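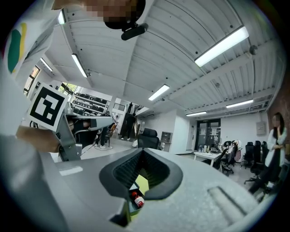
3 min read

5. Setting up the main room

This section covers the large ground-floor room at Vastinard: lights, chairs, the table by the glass doors, and the wall screen. For the kitchen and the upstairs rooms, see the sections that follow. Room bookings are handled by Najwa Chidiac at the front desk.

The room may be used by up to 33 people at a time. The raised walkway is included in that number.

5.1 Lights

1. Turn on the ceiling lights at the switch panel. The rows are switched separately, front to back.
2. Wait until all the tubes have come on fully before you turn on the wall spotlights.
3. Set the spotlights with the dimmer next to the panel. For work at floor level, leave them low.

Note: If a tube flickers for more than a minute, switch off that row and write it in the log book. Do not open the fixtures. Shadi Semaan replaces the tubes and keeps the spares.

Caution: Do not hang banners, cords or decorations from the ceiling beams or from anything mounted on them.

5.2 Chairs and floor

1. Take the office chairs you need from the group along the wall. Lift them over cables - do not roll them across.
2. Keep the space below the gray electrical box clear enough that a person can stand there and reach it. Chairs parked under it have to be moved before the session starts.
3. Leave a clear path, 800 mm wide or more, from the middle of the floor to the glass doors.
4. Put boxes and bottles that are in use on the floor inside the work area only. Anything outside it goes on a shelf or on the table.

Note: The small gray cabinet holds tape, markers and spare labels. It is on casters and can be moved, but return it when you are done.

Caution: No one should lean on or reach over the walkway railing while others are working underneath.

5.3 The white table

The table in front of the glass doors is for bottles and other supplies waiting to be used or put away.

1. Check that each bottle is capped before setting it down.
2. Turn labels toward the room.
3. Keep the front edge free, one hand's width.
4. Open the doors once fully to make sure the table does not block them. If it does, two people should lift it back. Dragging it marks the floor.

Cleaning products do not belong on this table. They are kept in the locked closet, and Agnes Kvam has the key.

5.4 The wall screen 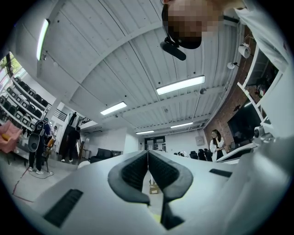

Wall screen and spotlights on the brick side of the room.

1. Check that the screen is switched on at the wall outlet.
2. Press the power button on the remote and hold it for 2 seconds.
3. Choose the input marked on your cable. The floor cable is input one. The desk cable is input two.
4. If the picture looks washed out, turn down the spotlights before you change any screen settings.
5. At the end, turn the screen off with the remote first and then at the outlet.

Note: The remote is kept at the front desk, not in the room. Sign for it.

Caution: The brick is old and crumbles. Do not use tape, hooks or nails on it. Posters can go on the Bravier stands, which are stored under the walkway stairs.

5.5 Leaving the room

Put the chairs back, flatten any cardboard boxes you are throwing out, and take them to the paper bin in the yard. Turn off the spotlights, then the ceiling rows from back to front. The last person out signs the log book with the time.

Changes to this section go to Nisreen Nimri. Last revised January 7, 2024.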